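How a School Club Teaches a Robot Inside a Computer

Rochelle Ashby runs the robot club at Tanui School. The club has 11 members. They meet after lessons in the computer lab, and this year they are working on a robot called Gaker.

You can't pick Gaker up or shake its hand. It lives in a computer program called a simulator. A simulator is a pretend world that follows rules like the ones in our world. If Gaker drops a cup, the cup falls. If Gaker drives into a wall, the wall stops it.

Why use a pretend robot?

Real robots with arms cost a lot of money. They can also break things, or pinch someone's fingers. In a simulator, a mistake costs nothing. You press the reset button and start over.

The club members take turns. Last July, before the school year started, Salim Mwaipopo and Imani Lema built the house that Gaker works in. They chose green walls and a dark wood floor. They put in doors that can open and hung a mountain picture on the wall.

What does the robot see?

Gaker has a camera in its head. When you drive the robot, you look at the room through that camera. You can see Gaker's own body at the bottom of the screen, with its two arms reaching out. At the end of each arm is a gripper, which is a hand with two fingers.

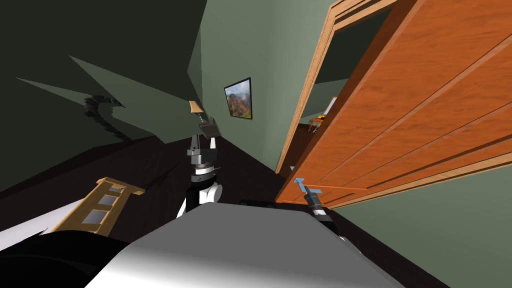

Driving this way takes practice. When the head tilts, the whole room tilts on your screen. New drivers often turn the wrong way. Faraji Muli drove Gaker backward into a bed on his first try, and then did it again on his second.

Ms. Ashby has a rule for new drivers. Before you move anything, say out loud which arm is the left one and which is the right one. Then move only one arm until you are used to it.

How does a gripper work?

Your hand has five fingers that bend in many places. Gaker's gripper has two stiff fingers. They can move apart and they can move together. To pick something up, the robot has to do these things in order:

1. Open the fingers wider than the object.
2. Move the gripper until the object is between the fingers.
3. Close the fingers.
4. Lift slowly.

Step 2 is the hard one. A screen is flat, so it is tricky to tell how far away something is. Something that looks close enough to grab may still be a long way off. Josphat Ogola, who is in sixth grade, learned to look for shadows. A shadow on the wall can help you work out whether an object is flat against it or standing out a little.

Changing the camera helps too. Drivers can switch to a view from just behind the gripper. You see less of the room that way, but you get a much better look at the fingers and whatever is in front of them.

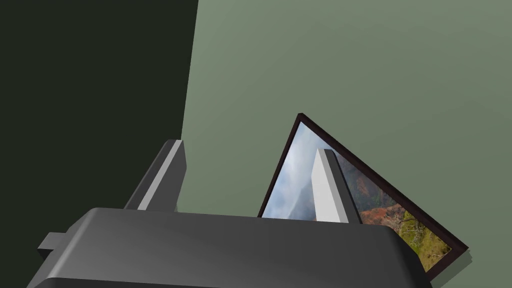
How does the robot learn?

Each time someone drives Gaker through a job, the computer saves every move. One saved turn is called a demonstration. By 2018-11-20 the club had saved 182 demonstrations.

A learning program studies them and looks for patterns. Then it tries the job without a driver. Sometimes it copies bad habits. Imani used to stop and wait before closing the gripper, and for a while Gaker did the same thing.

The club throws out demonstrations that would teach the wrong thing. Two members watch each one and write down whether to keep it. If they disagree, Ms. Ashby watches it too.

Try it yourself

You need a partner, a cup and a pair of kitchen tongs.

Put the cup on a table. Hold the tongs and close your eyes. Your partner tells you where to move, using only the words left, right, forward, back, up, down, open and close. Try to pick up the cup and set it down again. Do this 3 times, then trade places.

Words to know

Simulator: a computer program that acts like a real place or machine.

Gripper: the part of a robot arm that holds things.

Demonstration: a saved turn that shows a robot how to do a job.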